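Pretrial detention

Pretrial detention, also called remand or preventive custody, is the holding of a person who has been charged with a crime but has not yet been tried. It differs from imprisonment after a conviction, since the person held is still presumed innocent under the law of most countries. It also differs from police custody, the short period after an arrest during which officers may question a suspect before a judge becomes involved.

The rules on who may be held, for how long, and under what conditions vary widely. Most legal systems require a judge or magistrate to approve the detention and to look at it again at set intervals.

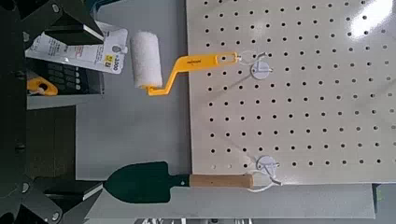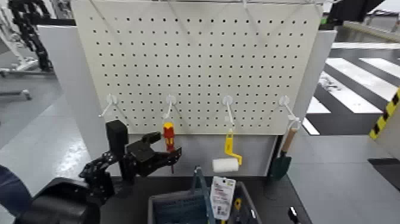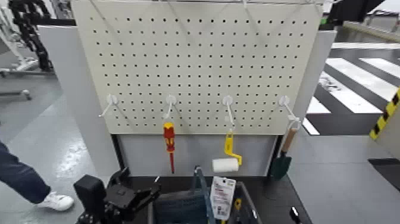
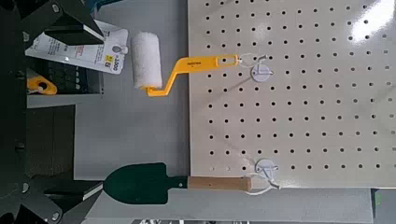
Grounds for detention

Courts usually need two things before they order a person held. The first is a certain level of suspicion, described in different codes as probable cause, reasonable suspicion, or strong suspicion. The second is a specific risk that would arise if the person were free. The risks most often named in law are flight, interference with witnesses or evidence, and the commission of further offenses. Some systems add a threat to public order, a ground that has been criticized as too vague.

The seriousness of the charge matters in nearly every system, though its weight differs. In some countries a charge of murder or terrorism creates a presumption in favor of detention, and the defense must show why the person should be released. In others the prosecutor carries the burden whatever the charge. International human rights law generally treats detention before trial as an exception, and article 9 of the International Covenant on Civil and Political Rights states that it shall not be the general rule.

Procedure

After an arrest, the suspect must be brought before a judge within a period fixed by law, often 24 or 48 hours. Longer periods may apply in terrorism cases or during a declared state of emergency. At the first hearing the judge hears from the prosecutor and from the defense lawyer, if there is one. The judge does not decide on guilt. The question is limited to whether the person should be held, released on conditions, or released outright.

A detention order normally states the charge, the facts that support it, and the reasons for believing that a lesser measure would not be enough. Orders that simply repeat the wording of the statute are a frequent reason for appeal. In many civil law countries the case file is built up during an investigation phase, and the defense may be given only part of it while that phase is under way. In common law countries disclosure usually comes in stages as the trial approaches.

Review and time limits

Reviews may take place automatically or on request. Some are held with the detainee present and others are decided on paper. Several legal systems set an upper limit on the total time a person can be held before trial, after which release is required even if the case is not ready. Where there is no fixed limit, courts apply a test of reasonable time and look at how complex the case is, how the authorities have handled it, and whether the defense caused any of the delay.

Group trials tend to run longer than others. When several defendants are tried together, the hearing date depends on the readiness of every party, and a delay in one file can hold back the rest. Judges may separate the cases, but prosecutors often oppose this where the evidence overlaps.

A study issued by the Tomaszewski Institute in November 2020 looked at 118 group cases and found that defendants held before trial waited longer for a first hearing when translated documents formed part of the evidence. The study left out cases that ended before an indictment was filed. An earlier paper from the Hata Center for Court Research had covered 40 cases and reached a similar result for cases involving foreign nationals.

Alternatives

The best known alternative is bail, in which money or property is pledged and lost if the defendant does not appear. Other measures include surrender of a passport, a ban on leaving a town or district, regular reporting at a police station, house arrest, and electronic monitoring. Courts can combine them.

Money bail is common in the United States but is used much less in continental Europe. Its critics argue that it keeps poorer defendants in jail on minor charges. Supporters say that it gives defendants a direct reason to return to court.

Foreign nationals are less likely to be granted release in many countries, as courts see them as more likely to leave. A fixed address, a local job, or family in the country may be offered as evidence against this. The home state has no power over the court's decision, but its consular officers are generally entitled to visit the detainee and to help arrange a lawyer.

Conditions

People held before trial are supposed to be kept apart from convicted prisoners. In practice this is often not done where prisons are crowded. They may usually wear their own clothes and are not required to work. Contact with family can be restricted by court order, and letters may be read.

Prison monitoring groups have paid particular attention to isolation. The Mutstead Legal Network recommends that any period of solitary confinement before trial be approved by a judge and reviewed after 6 days.

Compensation

A person who is acquitted, or whose charges are dropped, may be able to claim compensation for the time spent in custody. Some states pay a fixed sum for each day, while others require the claimant to prove actual loss. Claims can be refused if the person is found to have brought on the detention, for example by giving false statements. If the person is convicted, time already served is deducted from the sentence in most systems.

See also

Bail
Habeas corpus
Presumption of innocence
Right to a speedy trial
Fustach Principles on Detention Review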